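PRESS RELEASE
9 October 2024
For immediate release

Clellska toy library opens a second room in Brestov, and you're all invited

I've been putting off writing this one until I had the keys in my hand, and now I have! Clellska, the toy library I started from my own hallway, is taking on a second room at the Dirnen building in Brestov, right next door to the one we already have. Doors open on Saturday morning and there'll be cake (bring a box if you want to take some home, we always overdo it).

If you haven't come across us before, it works just like borrowing books. You join, you pick up to 4 toys, you keep them for two weeks and then you swap them for something else. We have 200 families on the books and 2000 toys on the shelves, which is why I could hardly get the door open by last May. Something had to give, and I didn't want it to be the shelves.

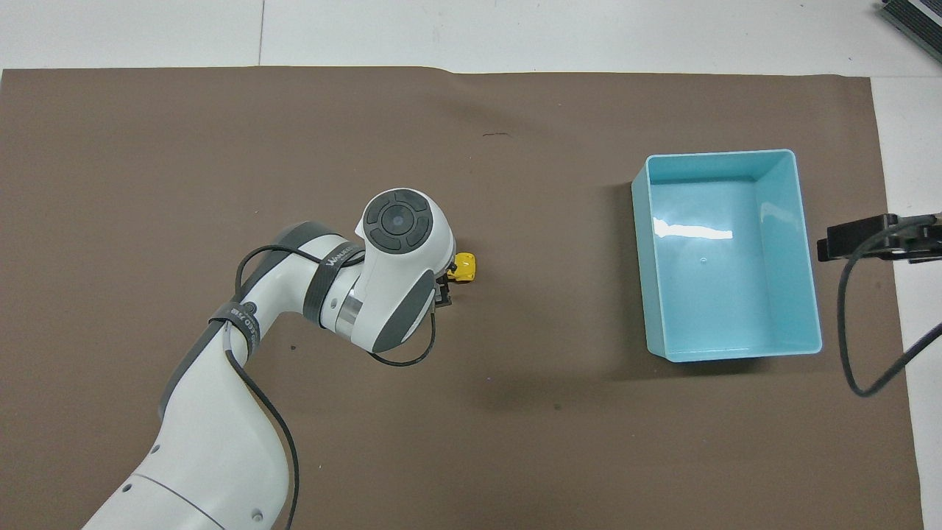 The new room will be for the under-fives, with the lower shelves, the soft mats and a proper corner for feeding babies. Puzzles, board games and the big building sets stay where they are, so older children can finally spread out a bit. I've also moved the returns desk nearer the entrance, as so many of you told me how awkward it was getting a buggy past the dressing-up rail. Sorry it took me so long!

Small vehicles are still what gets borrowed most, week in, week out. I've given up trying to guess why. Some children take the same car home again and again, and their parents ask me, a bit wearily, whether they can just buy it. (You can't, but I do sympathise.)

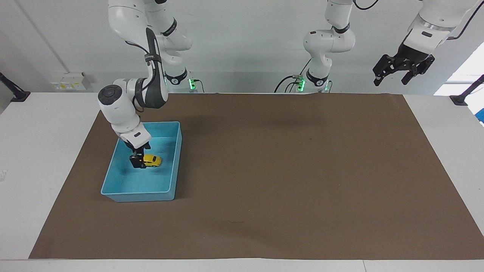 A yellow toy car in a light blue bin.

The shelving for the new room comes from Huỳnh, the joinery workshop across the yard, who let us have it at cost and then threw in a little bench as well. I'm so grateful, and I've already sat on it more than I should admit.

Joining costs the same as before and existing members don't need to do anything, your cards will work in both rooms. We're still after wooden train track and jigsaws with all their pieces, so if you're clearing out a cupboard, please drop them in during opening hours and don't leave them on the step.

Reporters and photographers are welcome on Saturday, just ask for me at the returns desk.

ENDS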